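We use cookies to remember your settings and to count visits to this site. By staying on the page you agree to this. Accept - Settings

Stesham Community Choir
Minutes of the members' meeting, 12/01/2025

Present: the chair, the music director, the secretary, the librarian, section leads for soprano, alto, tenor and bass, and a very good turnout of members from all four sections. Apologies were received from the accompanist and from the alto who looks after the robes.

1. Minutes of the last meeting

Read and approved with one correction. The August minutes said the summer concert ended with the spirituals. It ended with the sea songs, and the spirituals came just before the break. The secretary has fixed the copy in the binder.

2. Winter concert

The music director opened with the program, which is nearly settled and looks wonderful. The first half will be carols, old and new, with the audience invited to sing on the ones everybody knows. The second half is the Valdovinos cycle, all six movements, and this got a real cheer from the tenors (who have the best tune in it, and know it).

The fourth movement still needs work. Entries after the piano break are late in every section, and the basses asked for a cue. The director will give one, but would love to see more eyes up from the page. Sectionals will be held for the fourth and fifth movements before the next full rehearsal. Sopranos and altos take the main room, tenors and basses the piano room.

There was a long and happy discussion on whether to sing the fifth movement from memory. The altos are for it. The basses are for it if somebody else goes first. It was agreed to try it without books at the next two rehearsals and then decide.

Ticket sales are open and 67 have gone already, before a single poster is up! Members are asked to keep telling friends and neighbors. Posters will be at the door to pick up from next rehearsal, and shop windows on the main street are the best places for them. The bakery has already said yes.

3. Music library

The librarian reported that the full count of the library is finished. We own 826 copies of sheet music, every one now listed by title, voicing and condition. The meeting gave a round of applause, well earned. The new list is in a blue folder at the front of the cabinet and a second copy is kept at home by the librarian.

Some things that came to light in the count: we have two complete sets of the evening hymn and had been borrowing it from the Bondov choir every spring. There is also a set of part songs with lovely hand-drawn covers that no present member remembers singing. The director took one home to look over and thinks three of the songs would suit us for May.

Members are reminded to mark scores in soft pencil only. Several copies have come back in pen, one of them in green.

A few people still have music out from the summer. Please look on your piano, in your car and in the bag you took on vacation.

4. Rehearsal space

The floor in the main room is holding up well, and chairs should still be lifted and carried when the rows are set out. The felt pads have come off a few of them, and a new pack is to be bought.

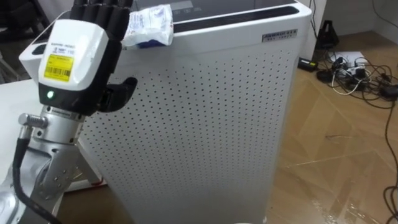 The sopranos raised the question of dry air again, now that the heating is on. Water bottles with lids are welcome in the room, and the director is happy to stop for a minute between pieces so people can drink. Cough drops are fine too, but please take the wrappers off before we start the quiet movement.

The risers were discussed. The back row creaks on the left side, loud enough to be heard on last spring's recording. Two of the tenors are handy with tools and offered to tighten the bolts before the concert. Accepted with thanks. If that does not cure it, we will ask Ritex, the company that supplied them, for a price on a new deck panel.

5. New singers

The open rehearsal brought in a great crop of new voices, including basses, which we have wanted for years. Section leads will pair each newcomer with a longer-standing member for the first few weeks, mainly for help with finding the place in the book and with our habit of skipping repeats.

One new member asked whether reading music is required. It isn't. The director's practice tracks, one for each voice part, are a huge help, and plenty of experienced readers use them too. The tracks for movements one to five are ready. The sixth will follow.

6. Visit to the Bondov choir

Bondov has invited us to a joint sing in the spring, with an afternoon workshop, a shared supper and a short informal concert in the evening. A show of hands was strongly in favor. The chair will write back and say yes.

Transport: car sharing was preferred to hiring a bus. A sign-up sheet went around and will be out again at the next rehearsal - drivers, please put down how many seats you have.

Repertoire: each choir brings two pieces of its own and both learn one together. Suggestions for our two are welcome. The sea songs were mentioned by several people, and so was the round we use as a warm-up, which sounds far better than a warm-up has any right to.

7. Other business

Concert dress is all black with the red scarf or tie. Spare scarves are in the drawer under the kettle.

The altos would like the tea break moved ten minutes later so that it does not fall in the middle of sectionals. Agreed, on trial.

One black umbrella and a pair of reading glasses in a tartan case were left after the last rehearsal. Both are with the secretary.

The meeting closed and was followed by a run through of movements two and three, and then cake.

Actions

Director: cue for the basses in movement four; practice track for movement six; look over the part songs.
Librarian: reminder note for summer music still out.
Chair: reply to Bondov.
Secretary: felt pads; posters to the door.
Tenors: riser bolts.

Get our newsletter! Enter your email address to hear about concerts and open rehearsals. Subscribe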